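About us

Tuvside looks after hand-held grippers and the benches they are used at. We set them up, keep them in order and repair them when they stop behaving. Our customers are teams who record hand work for robots to learn from, and small workshops that have one automated cell and no one on the staff to look after it.

The business was started by Kanchan Dhillon and Harish Tomar. Kanchan had been servicing packing machinery and Harish was building fixtures for a firm that made cable testers. Their first job together was a single pair of grippers whose jaws closed at different speeds. They fixed it on a kitchen table and were asked back the following month. Pramila Solanki joined to run the workshop and Justinas Vaher came later for the wiring and calibration side. We moved into our present unit on July 1, 2022.

What we do

Most of our work is on the Skiltetti, a two-handed gripper station. A Skiltetti has a gripper for each hand, a cable to each one, a table and a frame. There is not a great deal to it, and most faults come down to jaws, cables or screws. We stock jaws, springs, mounting plates and cable sets for it, and we hold the settings sheet for every station we have serviced.

We also look after the Kandpal cell, an older machine with a fixed arm and a turntable. Parts for it are getting hard to find. Pramila rebuilds the turntable bearings herself and we have spare controllers on the shelf.

How a station is set up

The table goes in first and is levelled. We put a plain board over the top so that the working surface is the same from one site to the next, whatever furniture the customer has. Then the grippers are connected and each cable is given enough slack for the full reach of the arm. A cable that pulls at the end of a reach will wear at the plug, and that is the commonest repair we see.

Jaw alignment comes next. Each gripper is closed on a steel gauge, backed off and closed again. After that we test both hands together on ordinary objects – boxes with lids, small blocks, a cloth, a roll of tape. A gauge will tell you whether the jaws meet. It won't tell you whether a person can hold a box steady from both sides without it skating across the board.

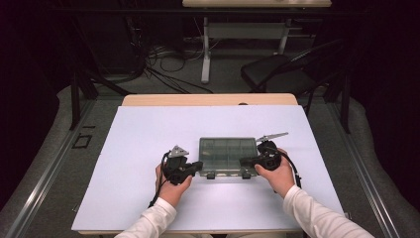
A two-handed hold on a compartment box.

Boxes with latches are useful for this. The plastic is smooth, the lid is light, and a small catch needs the tip of the jaw to be where the operator thinks it is. If a gripper is slightly out, it generally shows up at the latch. We note which hand is struggling, go back to the alignment screws on that side and run the same task again.

Looking after it

We ask customers to do a short check at the start of each day. Wipe the jaws, look along both cables, and open and close each gripper a few times with nothing in it. Anything that clicks or sticks should be written in the log. The log lives with the station and we read it before we touch anything.

A full service is every 4 months. We strip the grippers, clean the joints, replace the jaw pads, check that the plates on top are tight and redo the alignment. It takes two of us the best part of a day for one station, and we leave the old pads with the customer so they can see the wear. Service kits are sent out from our Drindik store, which now holds 700 part lines.

Small parts testing was added to the service in May, after several customers moved on to sorting and packing tasks. Crescencio Cantero wrote the procedure. It uses a divided box and light pieces that are easy to knock over, and it is slower than the old test. We think it is worth the time.

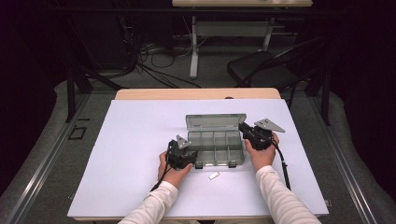

Can we adjust the jaws ourselves between services?
Small adjustments are fine if you write down the starting position of each screw first. Please leave the joints alone, as they need to be reset on the gauge.

Repairs

Send us the gripper with its cable attached, even if you are sure the cable is good. We look at every repair within two working days and will tell you the price before we start. If it isn't worth repairing we'll say so. Loan grippers are available to service customers, but they do need to be aligned to your station, so allow time for a visit.

Kandpal owners should ring first. We don't take the whole machine in.

Working with us

We are a small firm and the person who answers the phone is usually the person who will do the job. Justinas handles new set-ups, Pramila handles repairs and Kanchan does the service contracts. Harish still makes the fixtures. Site visits are booked through the office, and we need to know the size of your table and which side the power comes in.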